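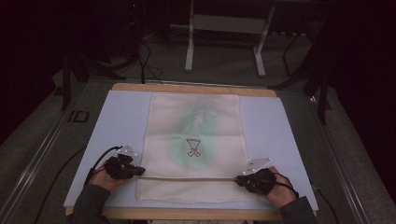 第4巻 第3号 268頁

印刷用ページ | この論文をメールで送る

図3 手持ちグリッパーキットSkitardによる布の折り作業。両手に一つずつグリッパーを持ち、それぞれの上面に白いマーカー板を付けている。布の手前側の端が折り返されている。

4. 市販キットの評価:布の折り作業

4.1 評価の目的

本節では、Kollititz社が販売する手持ちグリッパーキットSkitardを、布の折り作業の教示データを集める道具として評価した結果を述べる。前節では硬い部品の把持を扱ったが、硬い部品の場合、グリッパーの先端の位置が正しく記録されていれば、作業の再現は比較的容易であった。布の場合は事情が異なる。先端の位置が同じでも、布のたわみ方や、下の面との摩擦によって結果が変わる。そのため、キットの計測精度だけを調べても、教示の道具としての良し悪しは判断できないと我々は考えた。

評価の対象は三つの点に限った。第一に、作業者が無理なく布の縁をつかめるか。第二に、両手が近づいたときに姿勢の記録が途切れないか。第三に、長い時間の収録で作業者の負担が増えないか。価格と保守契約については、購入の時期によって条件が違うと販売店から説明を受けたので、本稿では比較しない。

4.2 キットの構成

Skitardは左右一組の黒いグリッパー、マーカー板、信号用のケーブル、および収録用のソフトウェアから成る。図3に見られるように、グリッパーの本体は丸みのある太い形で、先端は本体に比べて小さい。マーカー板は白い三角形で、小さな球形のマーカーが取り付けられている。この板の位置と向きを外部のカメラで測り、グリッパーの姿勢を求める方式である。先端の開き量は本体の中で測られ、ケーブルを通して収録用の計算機に送られる。

マーカー板は左右で球の配置が少し異なり、ソフトウェアはこの違いで左手と右手を区別する。我々は最初の日にこの点を見落とし、左右の板を逆に取り付けて収録を行った。画面上では両手の動きが入れ替わって表示されたが、警告は出なかった。説明書には取り付けの向きの図があるものの、左右の区別は本文の注に書かれているだけである。改訂の際には、板そのものに左右の記号を印刷することが望ましい。

比較のために、同じ目的のキットであるNurdenも用意した。Nurdenは無線式で、開き量のデータも無線で送る。姿勢の計測には、本体に内蔵したセンサーを用いる。両者は計測の原理が違うため、数値をそのまま並べることには注意が必要である。本稿では、同じ作業者が同じ布を折ったときの、作業の可否と使用感を中心に比べる。

4.3 作業の条件

収録はRobichaud計測室で2月に行った。作業者は台の前に座り、木の枠に載せた淡い青色の板の上で布を折る。板の面は艶がなく、布の縁と背景を画像で区別しやすい。床にはカーペットが敷かれている。板は布より十分に広いので、作業の区切りでグリッパーを布の左右に置いて休むことができる。図3の両手も、布の左右で板の上にある。

布は薄いベージュ色の布片で、縁にほつれがある。中央付近に淡い緑色の大きなにじみがあり、その中に杯のような形の小さな黒い線画がある。無地の布を使わなかったことには理由がある。画像から布の変形を追う処理では、手がかりになる模様が一つあるだけで結果がかなり安定する。一方、模様が布全体に規則正しく並んでいると、隣の模様との取り違えが起こる。予備の収録で何種類かの布を試し、この布のように、中央に線画が一つあるものを本収録に採用した。

課題は、手前の端を持ち上げて奥の方向へ折り、折り目がまっすぐになるように置くことである。折り幅は指定しなかった。作業者ごとに自然な幅があり、それを無理にそろえると、手の動きが不自然に遅くなるためである。ただし、折った部分が中央の線画を隠さないように、という指示だけは与えた。

4.4 結果

本収録で得られた試行は、全部で2,710回である。この数には、布をつかみ損ねて作業者がやり直した試行も含まれる。やり直しの試行を捨てないことにしたのは、後の学習の段階で、失敗から立ち直る動きも利用したいからである。

布の縁をつかむ作業では、Skitardの小さな先端が有利に働いた。板の上に平らに置かれた薄い布は、先端を板に軽く押し付けながら閉じないとつかめない。Skitardでは、作業者が二、三回の練習でこの力加減を覚えた。Nurdenの先端は幅が広く、一度つかめば布が回りにくいという長所があるが、ほつれた縁では糸だけをつかむことが多かった。この点は布の種類にも依存する。厚手の布で試せば、順位が逆になる可能性もある。

姿勢の記録については、両手が布の左右に離れている間、Skitardに欠落はほとんど見られなかった。問題になるのは、折り目をそろえるために両手を中央に寄せる瞬間である。一方のマーカー板がもう一方の手に隠れると、姿勢が短い時間だけ失われる。ソフトウェアはこの区間を前後の値から補間するが、補間した区間に印を付ける機能は、標準の設定では無効になっている。我々はこの設定に途中で気付き、それより前の収録については、生データから欠落の区間を計算し直した。同じキットを使う読者には、収録を始める前に設定の画面を確認することを勧める。

マーカー板の角度は手で変えることができる。初めは左右とも板を水平に近い角度で固定したが、作業者が手首を内側に回すと、カメラから見える球の数が減った。そこで右の板を外側の上方に少し傾けたところ、欠落は明らかに少なくなった。角度を変えた後は必ず校正をやり直す必要がある。校正の手順は簡単であるが、板を固定するねじが小さく、手袋をした状態では回しにくい。

ケーブルについての評価は、作業者の間で意見が分かれた。Skitardのケーブルは本体から出て、手首や手の甲の上を通り、台の外へ下がる。最初は邪魔に感じるが、手首の上に一度余裕を持たせて回しておくと、引っ張られる感じが弱くなるという意見が多かった。反対に、手を大きく回す作業では、ケーブルの重さが最後まで気になるという意見もあった。無線式のNurdenにはこの問題がないが、収録の途中で電池を交換する手間がある。また、通信の遅れが一定でないため、画像との時刻合わせに余分な処理が必要であった。有線であることは、少なくとも時刻の管理という面では利点であると我々は判断した。

作業者の負担は、各収録の後に短い質問票で調べた。最も多い訴えは、親指の付け根の疲れである。グリッパーの本体が太いため、手の小さい作業者は、先端を閉じたまま保つときに余分な力を使う。Kollititz社は細い握りの交換部品を予定していると説明したが、評価の期間中には入手できなかった。我々は連続の収録を約4分に制限し、その間に布を広げ直す時間を設けた。この制限の後は、疲れの訴えが減った。

4.5 考察

以上の結果から、Skitardは、薄い布を板の上で折るような、動きの範囲が限られた両手作業に適していると言える。つかみやすさと時刻の正確さは、この種のデータにとって重要な条件であり、両方とも満足できる水準にあった。動きの範囲が大きい作業、たとえば大きなシーツを立って畳む作業では、ケーブルの長さとカメラの配置の両方が制約になる。このような作業にはNurdenの方が使いやすいと予想されるが、本稿では実験を行っていない。

評価の限界も述べておく。第一に、作業者は全員、以前に別の手持ちグリッパーを使った経験がある。初めて使う人が同じ速さで慣れるかどうかは分からない。第二に、布の種類が少ない。特に、滑りやすい布では、先端の表面の材質が結果に強く影響すると考えられる。第三に、収録したデータで学習した方策の成績は、本節では扱わない。教示の道具として便利であることと、学習に役立つデータが得られることは、分けて調べるべき問題である。

なお、質問票の自由記述の中に、グリッパーを置く向きについての意見があった。本体が丸いため、板の上に横向きに置くと少し転がり、マーカー板が倒れて記録の始めの姿勢がずれるという。握ったまま手を板に載せて休む方法であれば、この問題は起きない。我々は後半の収録からこの方法に統一し、開始時の姿勢をそろえた。収録手順書の該当する項目も同じ内容に改めた。

関連する記事
・手持ちグリッパーの先端形状と薄い布のつかみやすさ
・Nurdenの無線通信における時刻合わせの一方法
・マーカーの隠れを含む両手動作データの補間
・Robichaud計測室のカメラ配置と校正手順
・布の変形追跡における模様の選び方

印刷用ページ | この論文をメールで送る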